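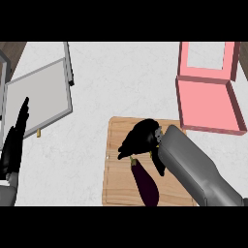
Sim kitchen task, two arms – what order should we run it in?

Student Projects > Robotics > Simulation

treleck_amy
Our club is doing the simulated kitchen challenge this term. Two arms, two boxes with lids, one vegetable on a board. The item has to end up in the pink box with the lid shut, and the gray box has to be shut too. We have a scripted version that mostly works and a learned policy that mostly doesn't. Right now both arms start moving together. The left one does the gray lid and the right one goes for the eggplant. Amarachi Adeyemi, who runs our club, wants us to keep it that way because the time score counts. I think we should do one thing at a time until it's reliable. What did other teams do?

Posted in July, edited once

dewulf_j
One at a time. We lost 2 weeks to arms bumping each other over the board. Get the pick working alone, then add the lid.

Astik
I'd disagree with that. If you train on demos where one arm is parked, the policy learns that the other arm is always parked. Then you add the second arm and your pick gets worse, and you have to collect everything over again. We recorded both arms from the start. It was slow at first but we only did it once.

dewulf_j
That's fair for the learned version. She said they also have a script. For a script it makes no difference, you can test each half separately.

treleck_amy
Yes, the script was going to be our backup. How many demos did you record, Astik?

Astik
Roughly 60 by the end, but we threw out a lot of the early ones. The driver was new to the hand controls and kept stopping halfway. The policy copied the stops.

emo_bench
What's your grasp point on the eggplant? We aimed for the middle of the body and it rolled away. Moving the target closer to the stem end helped us, but then it hung down and hit the wall of the box on the way in. We ended up raising the carry height by 5 cm.

treleck_amy
Stem end at the moment. We get the same swing. I'll try the carry height tonight.

dewulf_j
Check the friction setting on the fingers before you change anything else. Ours was left at the default and every round object slid. Also check that your start positions are being randomized. Ours weren't, and we thought we were doing great until the first judged run.

Astik
Agree with both of those.

emo_bench
On the time score – in our round it was worth 2 points out of the total and a dropped item cost 6. I wouldn't chase it.

treleck_amy
That settles part of it, I'll show her those numbers. Plan for now is script first, lids and pick tested separately, and both arms moving in every demo we record for the policy. Carry height update tomorrow.

treleck_amy
Update: higher carry clears the wall. Now the pink lid doesn't close all the way. Starting a new thread for that.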